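4.2 Plate stacking with the hand-held kit

We tested the Pumix kit as sold: a pair of hand-held grippers, the carrying case and one license for the Vusora upload service. No changes to the jaws or the pads. The task was plain table clearing. Take plates of different sizes off a dining table top and put them in one stack, largest at the bottom. Each operator did 20 runs, 3 of them as warm-up and not scored. Other items (bowls, a rice cooker, a multi-cooker, cloths) stayed on the table as clutter, because the Stollari set used in Section 3 has almost none and we wanted somthing closer to a real home.

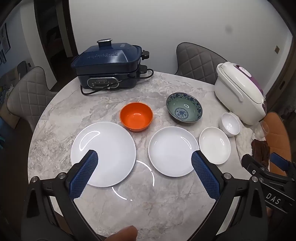
4.3 Grip on thin rims

Thin rims are the weak point. The vendor sheet says the pads hold "any common tableware", no test given. In our runs the large plate was fine. Small plate harder, glossy marble gives no edge to get a finger under. Most operators ended up using both tools, one to pinch and one to steady from the inside. The Raudsepp protocol counts that as a single grasp and we follow it here, altough we are not fully happy with that. Slips were logged by hand. 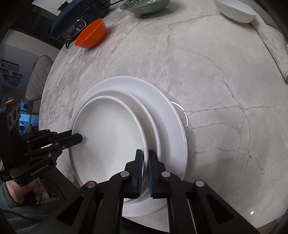 Figure 3. Two-tool grasp on a stack of three plates. One gripper pinches the rims of the upper two, the finger of the other presses on the inside of the top plate.

Setup time out of the case was 14 minutes, first use, manual open. Upload not timed. Pad wear over 1000 grasps is in the next section (data from Zane Mets).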